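Edem Sowah wants me to believe that sweet wrappers can be saved. I have come to his kitchen in July, with the windows open and a kettle on, fairly sure that they can't.

He runs Skarken, which takes in wrappers from offices and school staff rooms and sends them on to a workshop called Dranura, where they are pressed into sheets. The sheets become pencil cases. I ask how many pencil cases.

"Twenty-nine so far," he says. "It's early days."

It is, in fact, the second year. Sowah doesn't dispute this. He says the first year went on learning what not to collect, and that anything with chocolate stuck to it had to go in the bin. I ask how much that came to. He would rather talk about the sorting.

The sorting happens on the table, by colour, and he takes it seriously. Reds go together because they press well. Pinks are a nuisance. "You get one pink in a red sheet and it looks like a mistake," he says. Each wrapper is meant to be opened out flat and wiped before it goes in the bag. 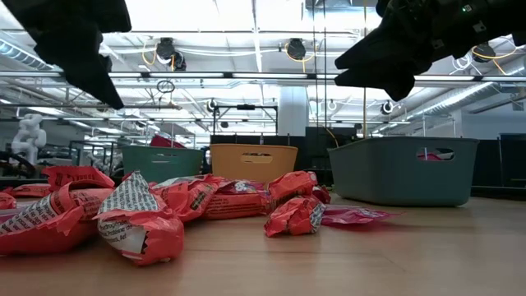 *Mostly reds, and one pink, on the table before flattening.*

I point out that most of what he gets sent is scrunched into balls. People don't eat a sweet and then smooth the paper. "Some do," says Sowah. "We put a leaflet in the box." Has he any idea how many read the leaflet? He laughs and pours the tea.

Pao-chu Kong, who used to sort for him and now works elsewhere, was blunter when I rang her. "It takes 1000 wrappers to get a decent batch, and you touch every one of them," she said. "I liked doing it. I just couldn't tell you it was worth the van." She still has one of the pencil cases. The zip has gone.

I put the van to Sowah. It does a round trip of 60 miles, twice a month, for bags that weigh next to nothing. He says he is looking at posting them instead, and that Dranura might move closer. Might it? "They've talked about it."

Wouldn't it be simpler to ask the sweet makers to use paper?

"Of course it would," he says, rather sharply. "I've written to them. Shall I sit here and wait for an answer?"

It's a fair reply, and the best one I get all afternoon. He hands me a leaflet on my way out and asks if our office would take a box. I tell him I'll ask.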